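Ticket 2517
Product: Avoveck Squad Data, player profile module
Client: Wultside
Opened by: Noémi Medve
Assigned to: Ferenc Borbély
Priority: Medium
Status: Resolved, pending client confirmation
Opened: 2020-11-30

Summary
Player ages and club join dates are wrong on generated profile pages after the squad import. Average squad age on the team page does not match the sum of the individual profiles.

Description (Noémi Medve)
We publish a short auto-generated text for each player: position, preferred foot, date of birth, date joined, age against the team average. After last night's import, 53 profiles carry a wrong join date. Example: a left back who signed on 7 June is shown as having joined on 6 July. His age is one year too high. The Ponthorpe team page gives an average age of 26.4, while the profile text for the same squad says 27.1. Match stats and league positions are correct. Clearing the page cache made no difference.

Steps to reproduce
1. Open any Ponthorpe player with a join day of 12 or lower.
2. Compare "Joined" with the contract record in the admin view.
3. Open the team page and compare the average age.

Log

Entry 1, Ferenc Borbély
Reproduced on staging. Contract records in the database are correct, so the fault is between the record and the text template. Players with a join day of 13 or higher are displayed correctly. Consistent with day and month being swapped when both values are valid as a month.

Entry 2, Ferenc Borbély
Import file comes from the Hellwig feed. The feed header declares day-first dates. The profile generator ignores the header and uses the server locale, which was changed to US English during the last system update. Birth dates go through the same function. This explains the age errors for players whose birthday moved to the other side of the current date.

Entry 3, Kinga Borbély
Average age is a separate fault. The team page counts first-team players only. The profile text uses every player with an active contract, including those out on loan. Loan status is stored in the feed as a two-letter code that the generator does not read. Splitting this into a child ticket is not needed, as both fixes touch the same file.

Entry 4, Ferenc Borbély
Patch applied on staging:
- date format read from feed header, locale used only if header is missing
- players with loan code LO excluded from average
- age calculated at page build, no longer stored
Rebuilt 800 profiles. No date mismatches against contract records. Team page and profile text both return 26.4 for Ponthorpe.

Entry 5, Ferenc Borbély
Deployed to production. Rebuild runs in batches of 400 to keep the queue free for match-day updates. Two batches complete, no errors in the job log. Client asked to check a sample. 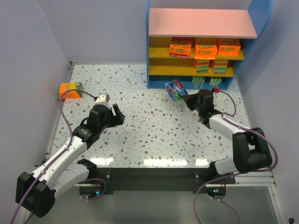 Sebastián Carrasco: Checked the Ponthorpe squad on our side. Join dates and ages match the contract list. One thing left over: a goalkeeper who came back from loan is still missing from the average. His profile says he is with the first team, but the team page text does not include him. Is the loan code cleared automatically or do we have to do that?

Entry 6, Kinga Borbély
Loan code is cleared only when the feed sends an end date. For this player the end date field is empty. Cleared by hand in the admin view and profile rebuilt. Request sent to Hellwig to supply end dates for early recalls. Until then, recalls have to be edited under Squad > Contracts > Loan status.

Entry 7, Ferenc Borbély
Added a check to the import job: if a player appears in a first-team lineup while the loan code is set, a warning is written to the import report. Ticket stays open until Noémi Medve confirms the next scheduled import.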